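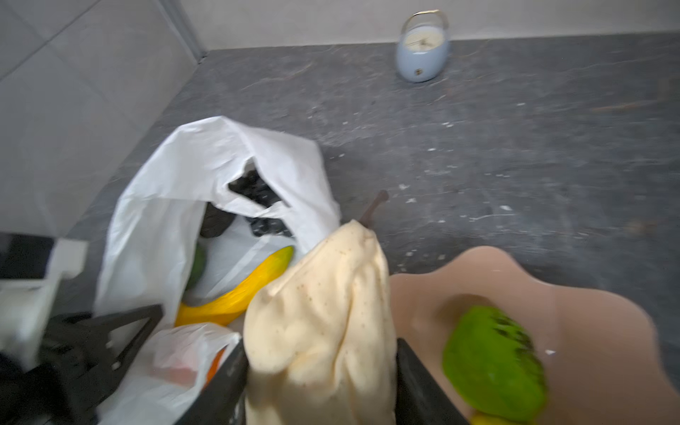 Home | Stories | Authors | Submissions | About
Search this site... Go

The Last Bus to Steneck

Jan 20, 2020

Knut Meinecke had driven the number 5 for 20 years, and on the night he stopped he had one passenger.

The man got on at Kramer, by the closed petrol station, and paid in coins. He wore a good coat and carried his shoes in his hand.

"Steneck," he said.

"It only goes to Steneck," Knut said.

The man sat behind him. It was raining hard and the road over the hill was bad, so Knut didn't talk until they were past the quarry. Then he asked about the shoes.

"They're new. I didn't want to spoil them before I got there."

"Got where?"

"My brother's house. We haven't spoken since September."

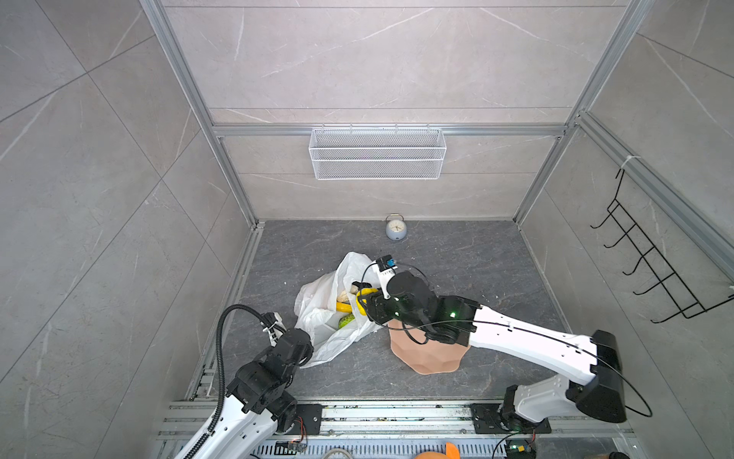
Knut knew something about that. He had a sister in Urkano and had not rung her for five years. It had started over their mother's clock, which neither of them had wanted until the other one asked for it. Knut had won. The clock lost ten minutes a day and he had never had it mended.

"What did you fall out over?" he asked.

"A hedge," said the man. His name was Benedikt Mühlbauer, and he told the whole story of the hedge, which took them down the hill and over both bridges. Knut thought the brother had the better case but kept it to himself.

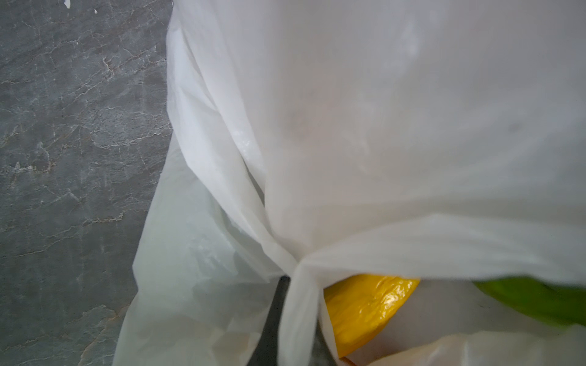
The bag, tied at the neck.

At the terminus Benedikt put on his shoes. He had brought his brother a present in a carrier bag, and he checked the knot twice.

"What if he doesn't open the door?"

"I turn round in ten minutes," Knut said. "I'll wait a bit longer if you like."

He waited 20. The rain eased. A light came on in one of the houses – it might have been the right one – and no one came back along the road.
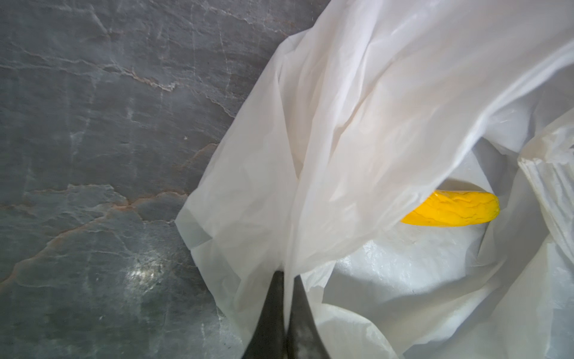 Grey stone, with a rusty vein running across.

Knut drove back empty and handed in his keys. In the morning he wrapped the clock in a towel, put it in a bag and looked up the trains to Urkano. There was one at 727 minutes past midnight, by his reckoning, or seven minutes past twelve by the timetable. He was at the station by eleven.

Contact | © Drarkatum Stories | Back to top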